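Nanside Community Help > Hardware > Desktops

Old desktop tower, swapping the processor and memory. What order do I do this in?

posted by kiltitz_bench

I have an older black tower that I want to keep going for another couple of years. It runs an inventory program called Novano that won't move to a newer machine without paying for it all over again, so replacing the whole computer is out. The processor and one stick of memory are getting swapped for used parts I bought on Saturday.

I've replaced hard drives before but never a processor. The tower is on its side with the cover off, and I have a holder to the left of it so small parts don't end up on the table.
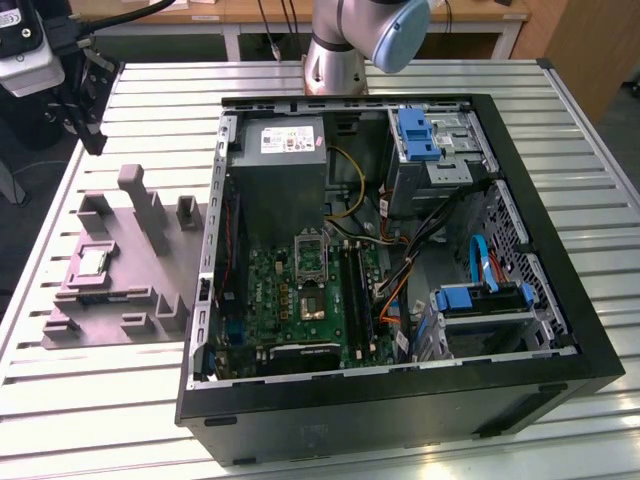
Tower on its side, parts holder to the left with a processor and a memory module in it.

My questions. Does the memory have to come out before the processor? Do I need to pull the drives or the power supply to get my hand in there? And how hard am I supposed to push on the processor? The instructions I found are for a different model and just say "install CPU," which is no help. I paid 236 for the parts and shipping together and would like to only do this once.

Also, the seller included a tube of thermal paste with no label on it. Use it or buy new?

posted by Myklebust

Leave the power supply and the drives where they are. On most towers laid out like yours the processor socket is in the open part of the board, and once the cooler is off you can get to it from straight above. Look at where the cables run before you start. If a bundle crosses over toward the board, move it to the side and hold it there with a twist tie. Don't unplug drive cables you have no reason to unplug. Half the "it won't boot now" posts on this board are a drive cable that got bumped.
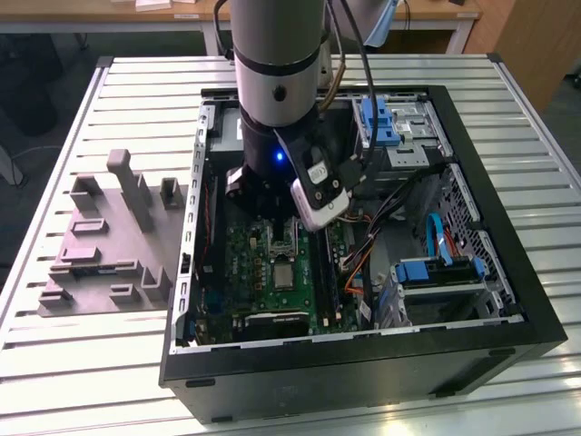

Case open from above. The processor is seated in its socket, with the memory slots just to the right of it.

The memory can come out first or stay in. I take it out, but only if it's in the way of my fingers. If you're replacing it anyway then take it out at the start and put the new stick in last.

For the processor:

Shut down, pull the power cord out of the back, then press the power button once and hold it a few seconds.

Touch bare metal on the chassis before you touch any parts. Do it again if you get up and walk around.

Take off the cooler. Loosen the screws a little at a time, going corner to corner. If it's stuck, twist it gently. Do not pull straight up on a cooler that's stuck.

Wipe the old paste off the top of the processor while it's still clamped in the socket.

Push the lever down slightly and out from under its hook, then bring it all the way up. Open the metal frame.

Lift the processor straight up by its edges.
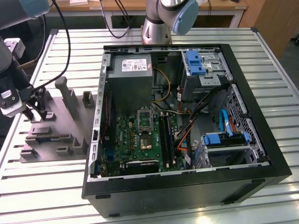
Once the socket is open, slow down. If the pins are in the socket and not on the chip, they bend very easily and you will probably not be able to straighten them. No fingers, no cloth, no canned air from close up. If you have to stop for the day, put a plastic socket cover on it, or at least close the metal frame and put the side panel back on.

As for how hard to push — you don't push on the processor at all. Set it in level and let it drop the last little bit under its own weight. There are notches or a small arrow at one corner to line up. If it rocks, it's in wrong. The lever is the only thing that takes force, and it takes more than you expect. Some creaking is normal.

Buy new paste. You don't know how old that tube is.

posted by nanside_406

Agree with most of that. I would take the memory out every time though, it's two clips and it gives you room.

Check the part number of the new processor against the maker's support list BEFORE you open the socket. I had one that fit fine and the board didn't know what it was. Had to do a BIOS update with the old chip back in, so that was the whole job twice.

posted by Myklebust

Good point about the support list, I should have put that first.

One more thing on handling. Keep hold of the chip by its sides and keep it level, and don't carry it around over the open socket any longer than you have to. Both memory slots are empty here and the processor is held between metal fingers right below the open socket, and you can see how little room there is between the chip and those pins. A drop from even that height can do damage. Lift it clear, move it off to the side, then set it in the tray with the metal top facing up.

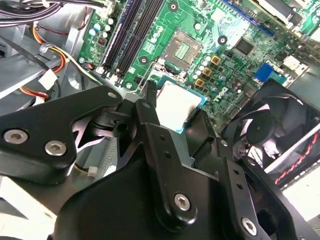
Memory goes in after the processor is clamped down and the cooler is back on. Open the clips, match the notch in the stick to the bump in the slot, and press on both ends until the clips close. This part does take some pushing. If only one end clicks, take it out and start over. On first boot it may stop and say the amount of memory has changed, and you just confirm it and go on.

posted by kiltitz_bench

Thanks both. Looked up the part number and it's on the list, but only from a later BIOS than mine, so I'm doing the update tonight before anything else comes out. New paste is ordered. Will post back when Novano opens.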